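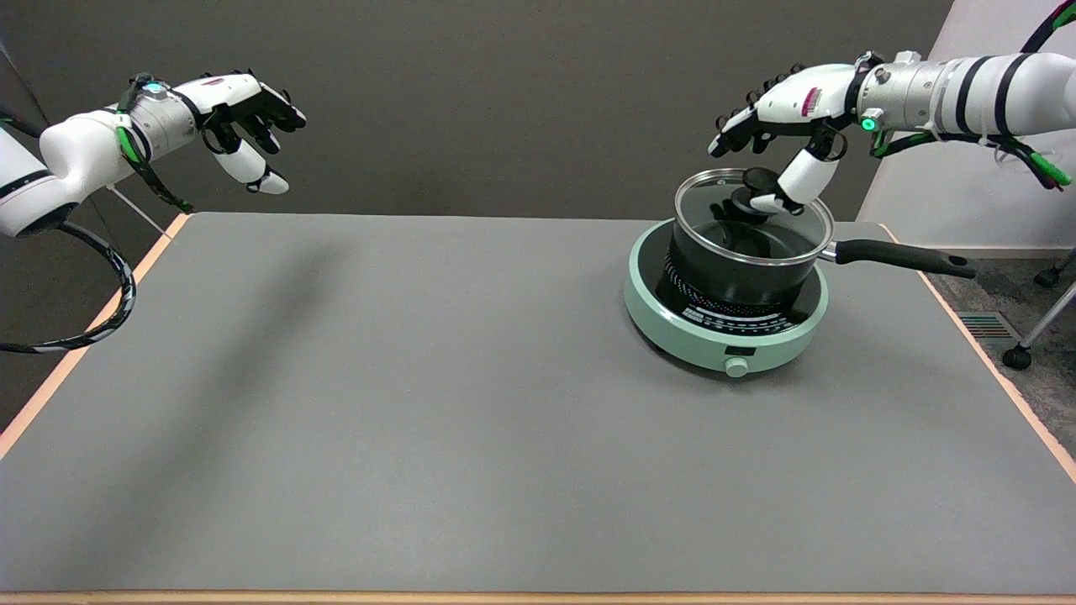 Jigsaw puzzles are the one hobby I've never gotten bored with, and I get a lot of email about them through this site, so I finally put the usual questions in one place. If yours isn't covered, write to me and I'll add it. Most of what people ask comes down to where to put the thing while you're working on it, and my advice is to go plain - a rectangular table with a flat gray mat over it, like the one in the photo, is perfect. Gray doesn't fight with the colors on the pieces, and your eyes don't get nearly as tired as they do on a shiny wood top.

How does the Clanport Puzzle Swap work?
You send me a puzzle, I send you one back of a similar size. That's it! You pay postage your way and I pay it the other way. I keep the list on the Swaps page and try to update it on weekends, though if the weather is nice I might be a bit slow.

How many puzzles can I have out at once?
2 if you're new, 4 once you've been swapping for a while. I used to let people take as many as they wanted and then the shelf was bare for most of the winter, so now there's a limit.

Do I have to count the pieces before I send a puzzle?
Nope. I don't either. Just tell me if you know one is missing and I'll write it on the lid. Plenty of people will happily take a puzzle with a hole in it, especially the big landscape ones. Please don't send me one with a hole in somebody's face, though. Those just sit here forever.

Can you help me find a missing piece?
Check your sleeves, the vacuum, and the underside of your forearm (really, they stick). Then check inside the box flaps. I once mailed a harbor scene all the way to a lady in Birhane and the last bit of lighthouse was in my bathrobe pocket.

What size do you recommend for a beginner?
500 pieces, with lots of different colors and some buildings or signs in it. Stay away from anything that's half sky. My brother-in-law started with a snowy field and he hasn't touched a puzzle since.

Should I sort first or just dive in?
I do the edges, then I sort by color into old baking trays, then I ignore the trays and grab whatever looks good. My friend Tarcísio Figueiredo sorts by shape and he is much faster than me, so maybe listen to him. He says to spend the first 15 minutes only turning pieces face up and not trying to fit a single one. I can't do it. I last maybe one song on the radio.

I don't have a spare table. What do I do?
Get a big sheet of stiff foam board from an art store and slide it under the couch between sessions. Measure the couch first! The felt roll-up kind works okay too, but roll it loosely and don't stand it on end. I lost most of a carousel that way.

Should I glue it when it's finished?
Your puzzle, your call, but you can't swap it after that. If you do want to hang one, put wax paper underneath and use thin coats, and let the front dry all night before you think about flipping it. I've glued exactly one, a map of Matach that my mother gave me. It's in the hallway and it's a little crooked.

My box smells musty. Can it be saved?
Usually. Put the pieces in a paper bag with some baking soda in a little cloth pouch, fold the top over, and leave it somewhere dry for a week or so. The box itself is harder. I often just cut out the cover picture and switch to a zipper bag. If there's any actual mold, throw it all out, please, and don't mail it to me.

Do you take wooden puzzles?
Yes, but only swapped for other wooden ones. They cost so much more that it didn't feel fair otherwise.

What about 3D ones, or the round ones?
Round ones, sure. I don't take 3D ones. They come back bent.

Is there a group that meets in person?
There is! We get together at the Wultine library in the room past the magazines. Right now we have 26 people on the mailing list and a lot fewer on any given night, so there's always a chair. Bring a puzzle or come and help with somebody else's. Coffee is allowed but it stays on the windowsill.

How do I get on the mailing list?
Send me a note with "puzzle night" in the subject line and tell me what size you like to work on.

Last updated 12 March 2019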